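Erside Tabletop Picking Cell

Product overview, setup and care

The Erside is a single-arm picking cell for small, light goods that come in open boxes and trays. It is sold by Florkon as a complete bench package and ships from our Estmont warehouse. The package includes the arm, a two-finger gripper, a wrist camera with bracket, the controller, a cable kit and a printed grid cloth for the work surface. The table is not included.

Most customers use the cell for eyewear, phone accessories, small cartons and similar items. It is not meant for heavy parts or for goods with sharp edges.

Choosing a table

Use a rigid table that does not rock when you lean on it. Folding tables are not suitable. The arm mounts at one side of the work area and reaches across, so leave the opposite side free for boxes. A plain wall or panel behind the table helps the wrist camera, which can be confused by shelving, posters and windows.

Fitting the grid cloth

Lay the cloth so that its lines run square to the arm base, then pull it tight and clip it under the table edge. Small ripples near the back do no harm. Wrinkles inside the picking area should be smoothed out, as the grid is used during calibration. If the cloth moves, run calibration again.

Positioning the box

The cell works best with shallow boxes. Place the box on the grid within easy reach of the arm, with its walls lined up with the printed lines. For a new box size, measure the inner width, the inner length and the wall height, and enter all 3 in the controller under Container. The software uses the wall height to decide how far the gripper must rise before it moves sideways.

Dark items in a dark box are the hardest case for any camera. If the lenses, the frame and the box floor are all black, switch on the Low Contrast setting and keep the lighting even. A desk lamp on one side usually makes things worse, because the reflection on a lens can be read as an edge.

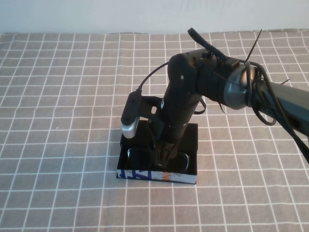
For sunglasses and reading glasses, set the grasp point to the bridge. Gripping at the bridge keeps the fingers off the lenses and balances the load on both sides. Begin with the lowest grip force and raise it one step at a time until the item lifts without turning. Run 10 test picks before putting the cell to work on a new item.

Wrist camera

The camera sits beside the wrist on a flat bracket. Check that the bracket screws are snug before the first run and again after the first week. Wipe the camera window with a dry lens cloth. Do not use spray cleaner on it. Any time the bracket has been loosened, the camera must be recalibrated, even if it looks to be in the same position.

Cable care

Cables are the part of the cell that wears out first. Leave enough slack at the elbow for the arm to bend fully in both directions, but not so much that a loop can catch on a box wall. With the power off, move the arm by hand through its range and watch each cable as you go. Anything that pulls tight or rubs should be tied again.

Replace zip ties that have gone stiff or cracked. Trim the tails if they can reach the camera view or snag another cable. Hook-and-loop straps may be used in place of zip ties at the elbow, and are easier to undo when a cable has to be changed.

Service schedule

Daily: wipe the gripper fingers and check for grit.
Every month: inspect the cables, ties and bracket screws.
Every 2000 hours: replace the finger pads and the camera cable.

Turn off the power at the controller and unplug it before working on the arm. Support the forearm with one hand when releasing a joint.

Spare parts

Finger pads, set of 2
Wrist camera cable
Camera bracket with screws
Cable tie and strap kit
Grid cloth, gray with white lines

Spare parts for the older Yu controller are still in stock, but the Yu camera cable does not fit the current model. Please have the serial number from the controller ready when you order.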